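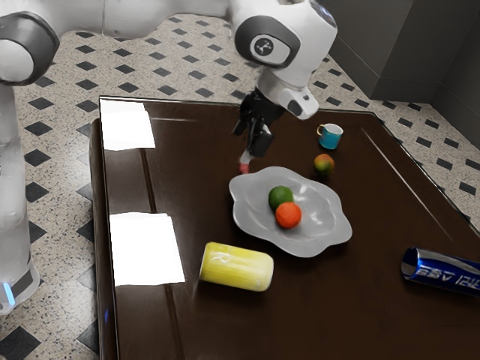
Chapter 4
Showing the Arm What to Do

A robot arm can be given a task in two ways that need no programming by the person who knows the job. That person can take hold of the arm and move it through the task, or can drive it from a distance with a handheld controller. Both produce the same kind of record: a list of joint angles and gripper positions, stored many times a second, together with whatever the cameras saw. Simulated work uses the second method, as there is no arm to take hold of. With the gripper pointing down beside a plate that already holds a lime and an orange, the operator has several choices to make: which way to approach, how high to lift, and how to keep clear of the fruit and of the cans lying on the table. A written program would have to spell out each choice. In a demonstration the operator just makes them, and they are recorded.

This chapter deals with how those records are made and what goes wrong with them. Section 4.1 covers hand guiding, where the motors are set to cancel the weight of the arm so that it can be pushed with little effort. Section 4.2 covers remote control. Section 4.3 looks at the operators themselves, and draws on the Gridier exercises set by Arsalan Tarar and Rigoberto Zepeda, in which 21 trainees recorded 500 demonstrations of simple table tasks. Of these, 455 were kept.

The 45 that were thrown out are worth studying. Some ended with the object dropped. Others reached the goal but contained long pauses while the operator thought about the next move. A learning program copies a pause as readily as it copies a grasp, and an arm trained on such records may stop halfway to the plate and stay there.

Operators also differ from one another. One trainee will come straight down on an object and another will slide in from the side. Either is a sound way to pick up a piece of fruit. Mixed together in a small set of records, they can lead the arm to try a path between the two and miss. Section 4.4 describes how to check for this before training begins.

You will need the Triston simulator and a controller for the exercises. Read the safety notes in Chapter 2 again before trying hand guiding on a real arm.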